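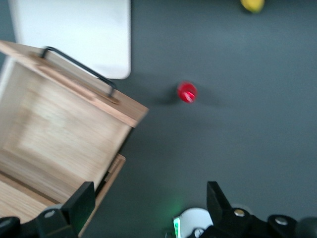
3.2 Track selection and coding

Figure 2. Work surface, with an open wooden box on a dark grey tabletop.

The corpus was drawn from two albums by the post-rock group Petine, both issued on the Stadum label. Of the 40 tracks released, 17 were retained; live takes, remixes and pieces without drums were left out. Each retained track was divided into sections by ear, following the scheme of Zinchenko and Urio, in which a new section begins wherever the drum pattern or the bass register changes for more than three bars.

Loudness was measured per section and not per track, as the second album is mastered at a higher level throughout. Section boundaries were marked by both authors separately. Where the two sets of marks differed by a bar or less, the earlier mark was kept. Larger differences were settled by a joint hearing. Guitar layers were not coded, and the effect of this on the contrast scores is taken up in Section 5.

Last updated: October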